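Lenddale bench, September, 3.40 pm

Picking up from this morning. Retrained the Baluyot policy on the 400 kitchen demos with the colour jitter turned down, same seed as before. Training finished at lunch and the loss curve looks much like the last one, so the offline numbers won't tell us anything. Has to be rollouts.

Layout is the cluttered one: colander, plate with the ketchup bottle lying across it, mug, the small blue bowl, play fruit, toaster oven thing on the side. Overhead view only for scoring. The wrist view still goes to the policy.

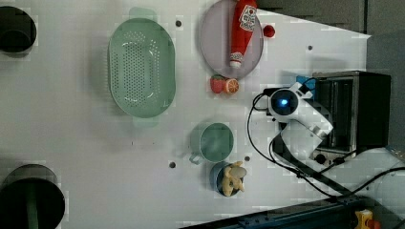 Old checkpoint kept going for the mug when the prompt said colander. My guess is the two greens are too close once the jitter washes them out, and the language side isn't strong enough to pull them apart. With less jitter the first approach is cleaner, but the grasp on the mug handle is no better. It comes in too high and closes early – same fault we logged at Kumstead.

Stopped episode 249 by hand, cable was pulling on the wrist. Marked it void in the Zurard sheet. Don't count it as a failure.

To do:
Rerun with the mug and colander swapped.
Try action chunks at half length, everything else fixed.
Re-tape the wrist cable before anyone runs it overnight.
Copy the logs across, the local disk is nearly full again.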